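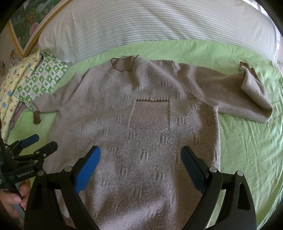 The Dilix pocket sweater, after one long winter and a cool August

I should say right away that I am a sweater person. My mother, Hala Hegazy, knitted for half our street, and I grew up poking at seams and turning things inside out in stores while other children were looking at the toys. So when I tell you I have grown very fond of the Dilix pocket sweater, please know that it had to get past a fairly fussy pair of eyes first!

I bought mine from the Holtmont shop in town, in the light greyish-beige with the little darker dashes all over. On the hanger I nearly walked past it. It looked a bit plain from across the room, and then I got close and saw how the dashes are staggered, and how the brown at the cuffs is picked up again in the thin line along the collar. Whoever put those browns together has a good eye.

And then there is the pocket. It's a square patch in the middle of the chest, sparkly, with a brown stripe across the top and a small round shiny bit just above the stripe. My sister says it's too much. I thought so too for the first week, and now it's the part I'd miss. It does nothing useful, I'll admit – I put a bus ticket in it once and forgot all about it until laundry day.

On to the practical side. It's fuzzy, and it's warm without making you feel wrapped up like a parcel. I've worn it over a cotton shirt most of the time, though it's soft enough for me on its own. The ribbed cuffs have kept their shape well, even with my habit of shoving them up to the elbow to do the dishes.

The collar is my one real grumble. It likes to fold over on itself, and it comes out of the wash looking as if it slept badly. I spread the whole thing flat on the spare bed, smooth the shoulders with my hands and tug the collar back into line, and even then it has its own ideas. The body creases a little too, mostly near the shoulders. I wash it cool, inside out on account of the sparkle, and I've done that 13 times now with no bald patches.

Sizing is generous. I took my usual and there's room for a big lunch. If you're between two sizes I'd go down, unless you like a long sleeve, and I do.

I also tried the Cleltetti cardigan that hung next to it, and it's a handsome thing, but it itched at the neck and went back on the Monday. The Dilix stayed. I've already asked Holtmont whether they can get it in green, and they're going to call me.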